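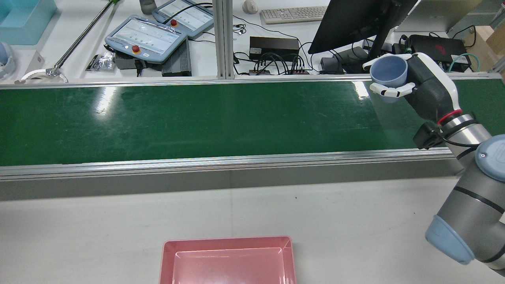 # Moving pilgrims through Durusham in February

The February pilgrimage to the hill shrine at Durusham depends on a single-track branch line, a road that closes to coaches after dark, and a manifest. Margareta Stoica has kept the manifest for six seasons. Her title is movements officer for the shrine trust, and her office is a room over the parish hall with a wall map and a printer.

"The manifest is the only document everybody works from," she said. "The rail desk reads it, the hostels read it, the kitchen reads it. If a name is on it twice, two beds are held and one stays empty."

Each visiting parish or society submits a list through a group leader. A line on the list carries the pilgrim's full name, the number of the identity document, the arrival train, the departure train and a bed class. Bed class is a code: L for lower bunk, U for upper, G for ground floor with level access. Lists come in as spreadsheets, as scans and, from a few older societies, by post. Everything is entered into Nesto, the booking system the trust adopted after its previous database stopped accepting names with more than one hyphen.

"Nesto does not merge people on its own," Stoica said. "It flags a pair and a human decides. We had a father and son with the same name and the same address. The old system deleted the son."

The special train carries 300 passengers from Nedis Junction and arrives at platform 2. The shrine hostel has 300 beds. The two figures match by coincidence, according to Stoica, and the match has caused planning errors in the past, as some pilgrims travel by train and lodge with relatives in town, while others come by road and need a bed.
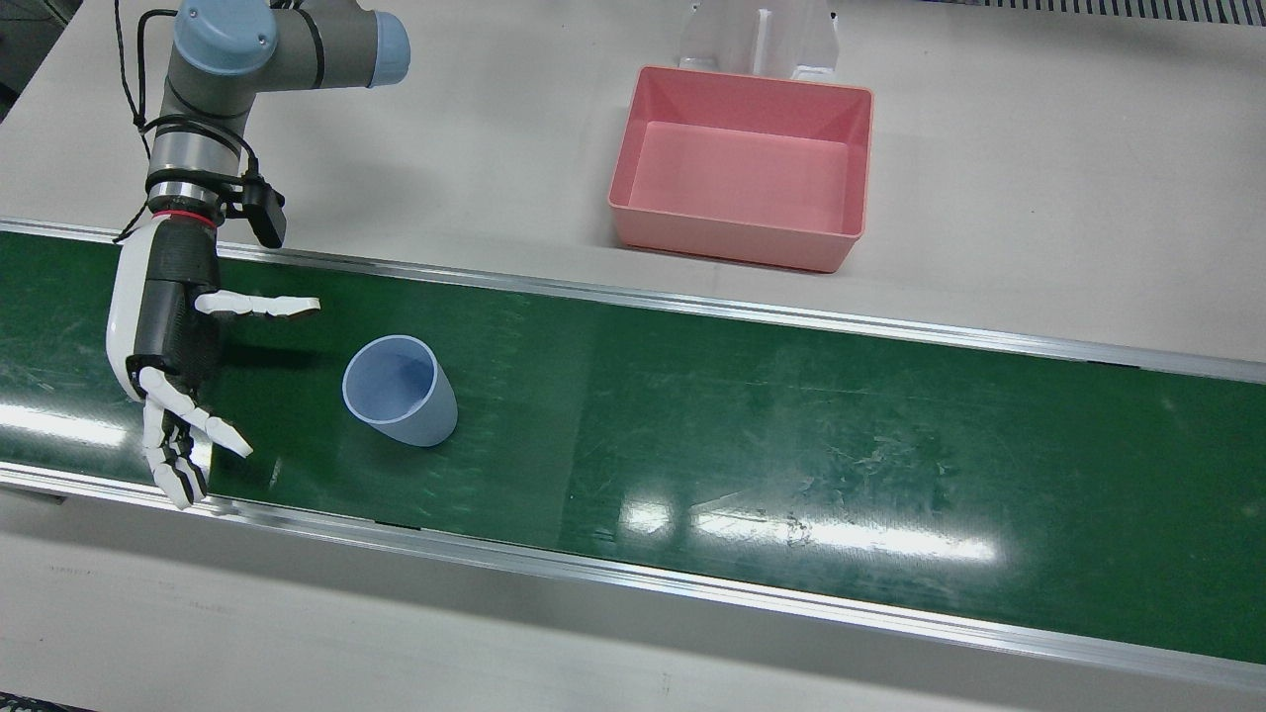
Ashton Donnelly, who handles road transfers, works from an extract of the same file. Coaches supplied by Sqalli wait in the station yard and load by hostel floor, with ground-floor pilgrims boarded first. That order was changed two seasons ago. Before then the coaches loaded by parish, and the hostel desk had to sort each arriving coach again in the lobby.

"Parishes like to sit together, and I understand that," Donnelly said. "I allow it inside a floor group. I don't allow it across floor groups. The desk clears a sorted coach in half the time."

He keeps one coach unassigned until the last connection is in. It takes late arrivals, anyone who has missed a group, and pilgrims whose bed class was entered wrong. On the return leg the same coach runs early for people with long onward journeys.

The walk from the coach stop to the lower gate is 300 meters on a paved grade. Pilgrims coded G may be driven to the gate in a smaller vehicle. The code has to be on the list before it closes, and Donnelly said most disputes at the stop concern people who were able to walk when the list was made and are unable to on the day. He carries a pad of override slips for them. The slips go back to Stoica each evening and she corrects the file by hand.
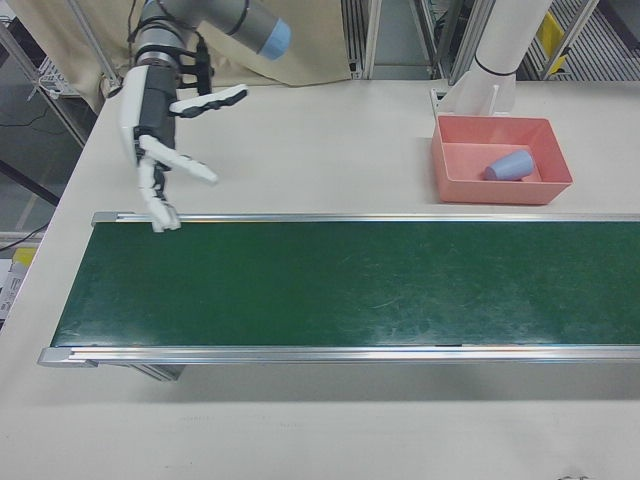
What happens when a group leader wants to replace a pilgrim after the list has closed? The leader sends the withdrawn name and the new name on one form, the new pilgrim takes over the same bed and the same seat, and the identity document is checked at the station before boarding.

Replacements across groups are refused. Stoica said the rule was unpopular and would stay. A bed released by one parish goes back to the common pool, and the pool is offered in order of application date. Group leaders have asked for the right to trade beds among themselves. "Then I would have a manifest and a second manifest in somebody's pocket," she said.

Jamila Begum advises the trust on crowd movement and performs the same work for other faith gatherings in the region. She reviewed the lower gate last season and asked for the entry and exit lanes to be separated by a fixed barrier. The earlier rope had been moved during the evening procession. She also had the shoe racks turned end-on to the flow. Her report was critical of the signs, which were mounted below head height and disappeared once the forecourt filled.

"A sign that works in an empty yard has not been tested," Begum said.

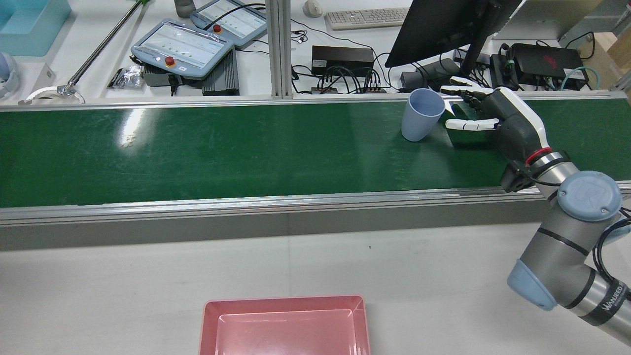
Baggage is the part of the operation that Stoica considers unfinished. Bags are tagged at Nedis Junction with the pilgrim's manifest number and travel separately from their owners, so the coaches can use their holds for wheelchairs. Sorting is done by hand on the hostel porch. Begum has proposed a short belt there, and Stoica is cautious. A rigid case stands upright on a belt with its handle on top, and a tag on the side of a thing like that could be placed where a sorter would see it. A bedroll tied with cord has no top. It settles with the tag underneath, and the sorter has to lift it anyway. Her current preference is for two tags per item on opposite sides, with sorting left on the porch floor.

The trust will try double tagging on one hostel floor in February. Begum wants the missed-tag count recorded per coach. Stoica wants it per parish, so that the leaders concerned can be shown how their bags were packed. Both columns have been added to the form.

Lists from group leaders are already arriving. The first to be entered this season had the departure train in the arrival column for every name, and Stoica returned it to the leader for correction.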